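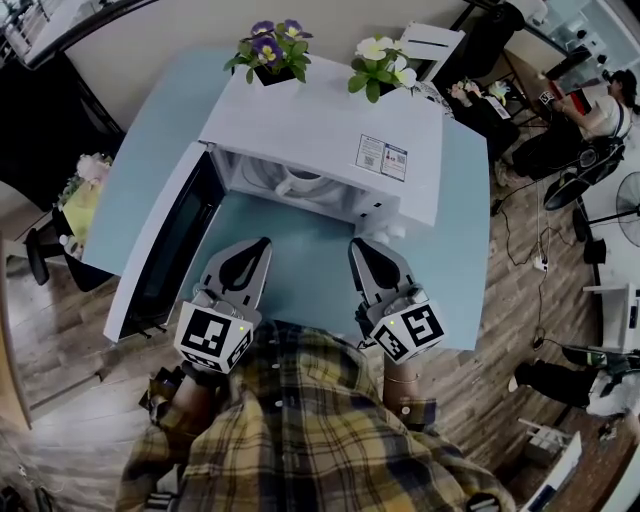
My mother learned to read timetables before she learned to read books, and until the end of her working life she trusted them more. She sold bus tickets in Jillau for the line that went over the hill to Magsi, and when the line was to be closed in March, the company sent her a letter of two pages and a form for returning the keys. I came home to help her with the form. She had put it in the kitchen, under the sugar, where she puts things she does not want to think about. The kitchen was as I remembered. There was the light blue table, and on it the white oven with its door that opens to the left, so that you must always sit on the right side if you want to have your elbows free. She had put two pots of flowers on top of it, one with purple and yellow faces and one paler, white going to yellow. My father's plaid shirt was on her, yellow and navy and white, and she was baking, and she did not turn when I came in.

"You took the early one," she said.

"The early one was full."

"The early one is never full."

It was full that week. People who had not taken the bus in years were taking it now, with cameras and with grandchildren. I had stood all the way from Brondaslow between a man with a cello and a girl who was sick into her hat. I did not tell my mother this. She would have wanted to know which driver it was and why he had not stopped at the spring.

We ate the bread too soon and it was heavy inside. Then I took the form from under the sugar and read it to her. It wanted the number of keys, the number of the cash box, and the number of the last ticket sold.

"I cannot give them that," she said. "It isn't sold yet."

"You can fill it in on the last day."

"They want it by the nineteenth."

"Then write the number you have now."

She went to get the ticket book. It was the old kind, with a stub that stays and a ticket that goes, and each book began again from one. The book that was open stood at 996. She turned the stubs with her thumb, slowly, and I saw that on some of them she had written a word in pencil. Goat. Wedding. Did not come back. I asked what they were.

"So I would remember," she said.

"Remember what?"

"Who they were. I don't know the names. There are too many names."

I turned to one at the front that said Window. She told me it was a boy who asked if the seat by the window was more expensive, and when she said no, he was so happy that he paid with everything in his pocket and she had to run after the bus. Another said Blue coat, wrong bus. That was a woman who wanted to go to Comton, which is on the other side of everything, and who got on the bus to Magsi and stayed there, and had two sons. My mother sold her the ticket. She had never been sure if she heard the woman wrong or if the woman said it wrong.

"Did you ever ask her?"

"She comes for the market. She buys a return from Magsi. What should I ask?"

In the evening she opened the drawer below the cutlery, and there were the other books, tied with kitchen string. I had lived in that house for nearly 20 years and had always believed this drawer was stuck. She told me the company asked for the used books each spring and that she had sent them, except the ones she had not sent. We sat on the floor and read the stubs until it was too dark, and then we put on the lamp and read more.

I found my own. I knew it by the date. It was the day I left for the school in Brondaslow, with a suitcase that closed only if you knelt on it. I had thought then that she was busy, because she gave me my ticket through the glass in the same way as she gave it to the others, and said the price, and took my coins. On the stub was a small pencil line. It was not a word, only a line, as when you put the pencil down to write and then somebody is knocking on the glass.

She saw that I was looking at it.

"There was a queue," she said.

On the last day I went with her to the office. It is a room with a window, a stove and a chair, and the chair has a cushion which my grandmother made. She wore her good coat. She sold tickets from six in the morning, and she wrote on none of them, there was no time. At noon she had to begin the reserve pages at the back of the book, which I had never seen used. A photographer asked her to hold up the ticket roller and smile, and she told him that there was no roller and that he was standing in the queue's place.

The last bus went at 4:10. When it was loaded, and the driver had already started the engine, my mother took the book, tore out one more ticket, and put her own coins in the box. She counted them aloud, as she must. Then she locked the door, gave me the keys, and told me the envelope was on the stove.

"Where are you going?" I said.

"To Magsi."

"How will you come back?"

She thought about this. I think it was the first time in all those years that she did not know a time of departure.

"There is the woman in the blue coat," she said. "I can ask her now, I suppose. She has sons. One of them must have a car."

She got on by the front door and took the seat by the window. It was free, people had left it for her. I waved with the keys in my hand, and they made a noise, and the bus went down past the school and then up, and I could see it on the second bend and on the third — after that there are trees.

Inside, the stove was still going. I took the book to copy the number on the form. The last stub was 1,027. Under it she had written, quite neatly, Me.

I put the form in the envelope. The book I took home, and I had to pull hard, but the drawer opened.

6 min read

This site uses cookies to remember your settings. By continuing to read you accept our use of cookies. Accept | Settings

More short fiction
The Well at the Second Farm
What the Piano Tuner Left
A Room in Comton
Three Letters About a Horse
Snow on the Customs House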